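The small room and the dark clothes

In the flat at Dovgate where I lived for six years, the smallest room was the one where all the laundry came to rest. It had cream walls and a white ceiling, and whatever colour we gave to it was soon covered by black things. Black trousers, black jumpers, the black bag for the gym. I believe many households have such a room.

When I began to write on housework for this magazine, I supposed that folding was a matter of skill. After visiting other people's rooms I think more of light. Dark fabric hides its own seams. In a dim corner you cannot tell the front of a jumper from its back, and you fold it twice.

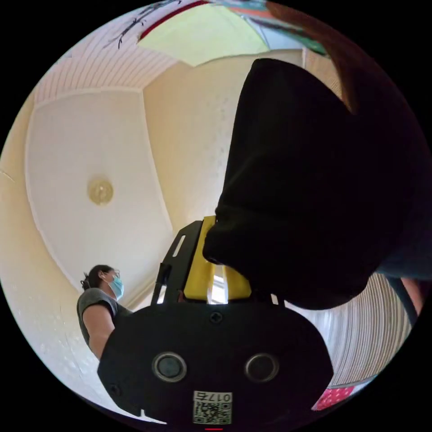 Dark fabric against cream walls, in a small room with a white ceiling.

The rooms I like best for this work are narrow ones, where you can stand in one place and reach everything. A wide room invites you to put things down on the way. In Ikcombe I was shown a sorting room built in a new house, with a bench of 304 centimetres, and the family told me that only the near end was ever used. The far end kept the winter curtains from April onward.

Their storage boxes came from Rindska and were very well made, but each one was deep, and black clothes in a deep box become one single mass. You pull at a sleeve and the whole pile comes with it. I would choose a shallow drawer, or an open shelf at the height of the chest.

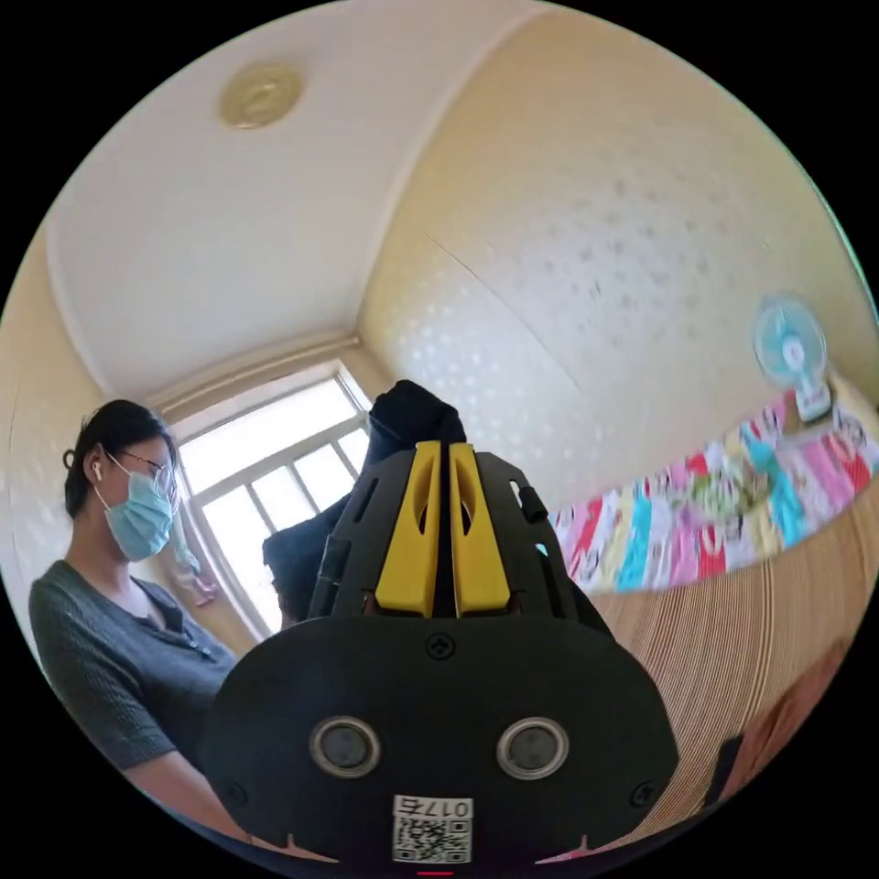 The window matters as well. Daylight from the side shows every crease and also the lint, so it is best to stand with the window beside you and to hold the piece up for a moment before folding. I do this now with each dark garment. It takes a little more time, but I find the missing button before the thing goes to the shelf and not on the morning I want to wear it.

For bags made of fabric I have a different habit, learned in Motaung from a neighbour on my floor. Empty all the pockets, shake the bag upside down, and press it flat with both hands, starting from the base. Then fold the straps inside. A bag left standing with its straps out will catch on everything near it.

My own shelf cost 500 dollars with the fitting, and I still consider this too much.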